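Handheld demos vs. teleop for cloth: anyone reproduced the Zuno numbers?

gripfester
May 9, 2021
Zuno claims 500 handheld demos beat 800 teleoperated ones on folding. I have 771 and my policy folds like a teenager.

plattner_pls
Are yours all from one bed? That'll do it.

gripfester
2 homes. Patterned quilts, white laundry on top.
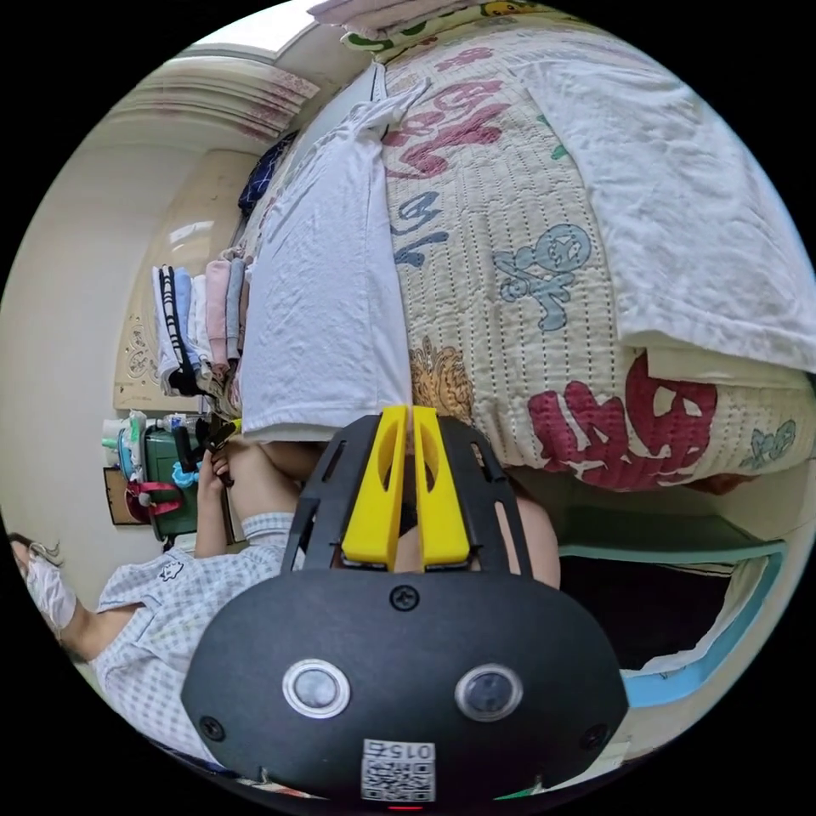 I also retrained with the Toltari augmentations, and it got worse at finding hems.

tuftedrow
Disagree with plattner_pls. I'd check your latency matching before blaming the beds.

plattner_pls
Sure, and then get more beds.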